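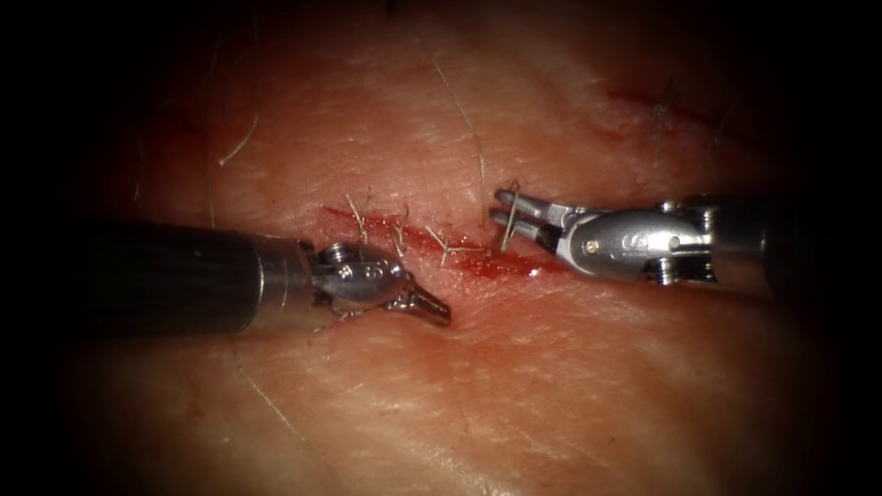 *Page last changed: January, 4:10 p.m.*

# Lermont Hospital Library Advisory Group: Minutes

**Present:** Zahira Pillai (chair), Adel Kamel (minutes), representatives of Nursing, Surgery and Pharmacy
**Apologies:** Hirkwood site

The meeting opened at 2:00 p.m.

**1. Previous minutes**
Approved with one correction. Item 4 should read "print journals," not "all journals."

**2. Opening hours**
Ms. Pillai reported that 79 staff members had answered the survey on evening access. Of these, 53 asked for the reading room to stay open until 9:00 p.m. The group agreed to a trial on two evenings a week. Badge access will be arranged with Security before the trial starts.

**3. Print collection**
Mr. Kamel presented a list of 133 titles proposed for withdrawal. Surgery asked that the older anatomy atlases be kept on site. Pharmacy had no objection to the list. The atlases will move to the Hirkwood store only if shelf space cannot be found in the El Fassi Room.

**4. Catalog system**
The move to Skiselo is behind schedule. Loan records have been transferred, but holds have not. Staff should continue to use paper slips for holds until further notice. Nursing asked that the slips be kept at the front desk and not in the back office. Agreed.

**5. Overdue items**
Reminder letters will go out once a month. No fines will be charged to students on placement.

**6. Other business**
The photocopier contract ends in the spring. Quotes are to be brought to the next meeting.

**Actions**
- Security badges for evening access: Z. Pillai
- Revised withdrawal list: A. Kamel
- Photocopier quotes: A. Kamel

The meeting closed at 3:15 p.m.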